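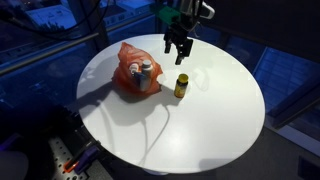
The Stotport Quince Fair will return in June with a new programme of tastings, growers' talks and evening music, the town's cultural office announced on 30/12/2023. The fair has until now been held in the autumn, at the close of the picking season, and the change of date is the largest made to it since it moved to the old market hall. Places at the tastings are limited and must be booked in advance.

The quince has been grown in the valley between Stotport and Mostside for many generations. Most of the trees stand in small family orchards, often along a wall or beside a stream, and the fruit is rarely sold fresh outside the district. It is hard and sour when raw, and local households have long cooked it slowly into paste, jelly and a dark syrup taken with hot water in winter. At weddings in Mostside a dish of quince paste is still set before the couple ahead of the meal, and a slice is sent home with every guest.

As there is no fresh quince in June, the fair will be given over to preserved fruit from the previous harvest. The cultural office said that the paste is at its best after several months of keeping, and that growers had asked for some years for an event at which it could be shown in that condition. Roughly 80 producers are expected to take part, among them the Geerts orchard, which supplied the fruit for the first fair and will again provide the large paste cut at the opening.

The programme will run for 3 days. The first will be reserved for the judging of paste, jelly and syrup, with the results read out in the market hall in the evening. The second will be given to talks on pruning, grafting and the care of old trees, followed by a supper of lamb and quince cooked in the manner of the Stenach hill farms. On the last day the procession from the Mostside bridge will take place as usual, with children carrying branches in leaf in place of the fruiting branches used in autumn. The hall will close at 8 each evening.

A smaller gathering will continue to mark the harvest itself. It will be held in Mostside, without stalls or judging, and will keep the blessing of the first basket and the shared meal in the churchyard. The office stressed that neither custom is to be altered and that the date will be set each year by the growers, according to the state of the crop.

Entry to the fair is free. Tickets for the supper are limited to 500 and will be sold from the cultural office in Stotport and from the library in Mostside. Producers who wish to enter the judging should submit one jar or block in each class, unlabelled and wrapped in plain paper. Entry forms are available from both addresses, and forms received after the closing date printed on them will not be considered. Parking will be provided on the Stenach road, with a bus to the market hall.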